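Ticket 425: Slow drain and recurring trap backup, kitchen sink, Studia unit 7
Status: Closed
Opened: May 17, 2019
Category: Plumbing / interior
Property: Clasness

Reported problem

Tenant reports that the kitchen sink drains slowly and sometimes stops completely. Water comes back up on the dishwasher side when the disposal runs. Boiling water and a plunger were tried before the ticket was opened. No chemical drain cleaner used, per tenant. Same complaint was logged for this unit in November and closed after snaking the trap arm.

Environment

Double-bowl stainless sink, Vakard 1.5 inch tubular drain kit, center outlet tee, P-trap to wall. Disposal on the left bowl. Dishwasher hose connected to the disposal inlet, no air gap on the counter. Under-sink shutoffs work. The dining table stands directly outside the sink cabinet and has to be pulled out to get the doors fully open. 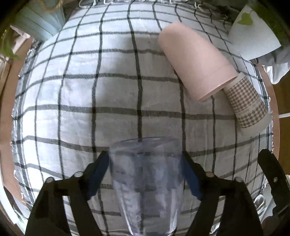

Step 1. Baseline test

Filled both bowls to 4 inches and released them together. Right bowl took around eight minutes to clear. Left bowl rose while the right one fell, so the restriction is downstream of the tee. Bathroom sink and tub drain normally. Main line ruled out.

Step 2. Trap

Removed the P-trap over a bucket. Light grease film, some rice, nothing that would hold back flow. Washers in fair condition. Ran a bucket of water through the tee with the trap off and it passed freely.

Step 3. Trap arm and wall stub

Ran a hand auger into the wall. Resistance at 7 feet, soft, with grease on the cable when it came back. This is probably as far as the November visit got. Flow improved after reassembly but the right bowl still needed 4 minutes. Not acceptable for a 1.5 inch line.

Step 4. Slope check

Put a torpedo level on the trap arm. It falls toward the sink. The extension tube was cut too long, which pushed the trap below the wall stub and left the arm holding water between uses. Grease settles in that section and the clog grows back. The blockage is a symptom — the arm is the fault.

Step 5. Correction

Cut the tailpiece extension back and refit the trap at the right height. Replaced both slip-joint washers and the arm, Vakard kit, same size. Arm now falls toward the wall at a quarter inch per foot. Augered the branch again, this time to 8 feet, and flushed with hot water and dish soap.

Step 6. Dishwasher hose

The hose was lying on the cabinet floor with no high loop. Clipped it to the underside of the counter. Not the cause of the slow drain, but it explains the dirty water the tenant found in the bottom of the dishwasher.

Verification

Repeated the baseline test with both bowls filled to the same mark. Clear in under a minute, no rise on either side. Ran the disposal with the right bowl half full — no crossover. Dry paper towel under all joints for one dishwasher cycle, no spotting.

Parts used

Trap arm, 1.5 inch
Slip-joint washers, 2
Hose clip, 1

Follow-up

Units on the same riser were fitted by the same contractor, Cha, with the same kit. Check extension length at the next scheduled inspection before snaking anything. If the arm holds water, correct the height first. Related tickets to be linked here.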